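Section 5. Running the stove demo on open day

I wrote this part after our last visit day, so it's the order I really use. Senyo Aryee does the talking while I sit at the keyboard, and you'll want two people too! The kitchen is simulated, and the arm works over the front-left burner.

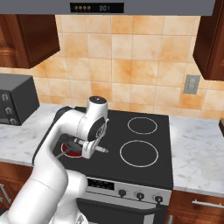
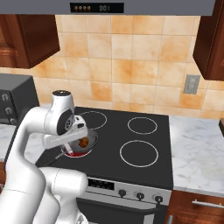
1. Start Skolix 20 minutes before the doors open and load the kitchen.

2. Put the demo on the big screen, then walk to the back row and check that you can follow the gripper from there (I always forget this one).

3. Reset the kitchen and do one full practice run with no visitors in the room.

4. Let the first group in and press Start once everybody has settled down.

Note: Keep the step limit at 1,000. Yaa Darko likes it higher, but a stuck run gets awfully long with kids watching.

5. Between groups, press Reset and wait for the ready message before you touch anything else.

Caution: Don't change the camera view during a run. On our machine it freezes the picture, and then you're restarting in front of a crowd.

Save the log for each group before you close Skolix. The folder is set on the Files tab.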